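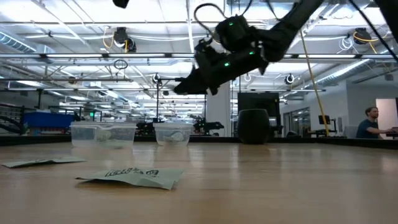

Insulation Test Bench Upgrade – Progress Report to the Grundlow Fund

Prepared by Thitima Suwannarat, Samarakoon Calibration Lab
Dec 12, 2022

Where we stand

The new bench is up and running! The grant covered two insulation resistance meters, a decade resistance box and the shielded enclosure, and all of it is now installed and in daily use. We are still short one set of high-voltage leads, which Jatach has promised for February.

The biggest change is at the top of the range. Our old meter gave readings we didn't trust once we got past the gigohm region, and customers with cable samples had to be sent elsewhere. With the enclosure closed and the guard terminal wired properly, repeat readings on our reference resistors now agree from one morning to the next. Santeri Toivonen ran the same resistor on 32 separate occasions and was so pleased with the plot that he taped it to the door.

Work completed

We have logged 1,801 readings on the new bench so far. Most are from our own reference set, and the rest come from motor windings and cable samples sent in by local repair shops. Jérémie Chauvin rewrote the logging software so that temperature and humidity are saved with every reading. This used to be done by hand in a notebook (and sometimes forgotten), so it has been a real step forward for us.

Romain Marchal finished the written procedure for the low ranges. The high-range procedure is in its second draft.

What slowed us down

The interlock on the enclosure door tripped at random for about 3 weeks. We replaced the switch, then the cable, and finally found a poor ground connection behind the panel. Solange Bodin has added that connection to the monthly check.

Humidity is still a headache. On damp days the highest range drifts more than we would like, and the small dehumidifier we bought can't keep up. We would like to move some of the unspent travel money to a larger one, and would be glad of your approval.

Next steps

Once the leads arrive we will finish the high-range procedure and begin the comparison with Tasov, who have agreed to measure the same resistors on their own equipment. Santeri will carry the set over himself – he doesn't want it going by courier. The uncertainty budget will be revised after that and sent to you with the spring accounts.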